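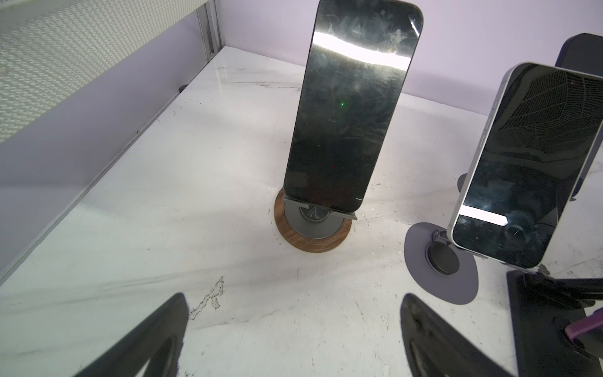
El móvil en su base, sobre la mesa de mármol.

Foro Hogar > Encimeras y mesas > Manchas en mármol blanco

brurero_80
Compré una mesa de mármol blanco de segunda mano y tiene una mancha oscura que no sale con jabón neutro. Un marmolista me pide 848 euros por pulirla entera. ¿Alguien ha probado antes con cataplasma de bicarbonato?

Beatriz Cardoso
Sí, con bicarbonato y agua, tapada con film 24 horas. A mí me quitó una de aceite. Si es óxido no hace nada.

Skidport
Yo no tocaría nada. Si es una grieta, el agua se mete y va a peor. Pasa la uña: si engancha, es grieta y toca resina.

brurero_80
Engancha un poco en un lado, en el otro no.

Beatriz Cardoso
Entonces prueba solo en el lado liso. Y ni vinagre ni limón, que se comen el brillo.

barbu50
848 por una mesa es un robo. Lija de agua de grano 2.000 y paciencia, la mía quedó bien.

Skidport
Lijar a mano deja aguas. En una mesa al lado de una ventana se ve todo.

barbu50
La mía está al lado de una ventana y no se ve nada - cada uno que haga lo que quiera.

brurero_80
Pido otro presupuesto solo para la zona de la mancha y os cuento.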